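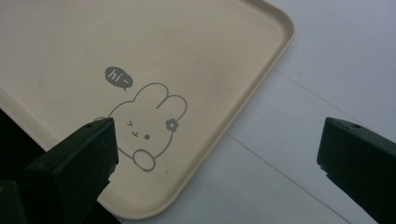
The Plollum two-finger gripper is listed at £1,808, and we think you should read this page before you order one. The maker's leaflet says it handles "everyday items". That could mean anything. Our advice is to test it on the dull things you own: a cream plastic tray with a low rim and a cartoon bunny saying "hi~" is a fairer trial than the foam blocks in most sales demos. A low rim gives the fingers little to hold, and a smooth floor gives them less.

What the price leaves out
Mounting plate, cable set and spare fingertips are extra. So is delivery. Buyers adding the Anuvico controller should set aside £3,000 for the whole lot, and that still doesn't cover anyone's time to set it up.

Fingertips
Sold in pairs. The leaflet claims 1,000 hours per pair. We have seen no test figures behind that, so budget for a second pair in year one.

Warranty
6 months, parts only. We asked for twelve and were told no.

Will it fit?
Fits Tang arms as supplied. Herow arms need an adaptor, currently out of stock. Please don't order the gripper on the strength of a promised restock date.

Trial units
Available for a week against a deposit. Bring your own trays.

Prices checked 13 November 2023, excluding VAT.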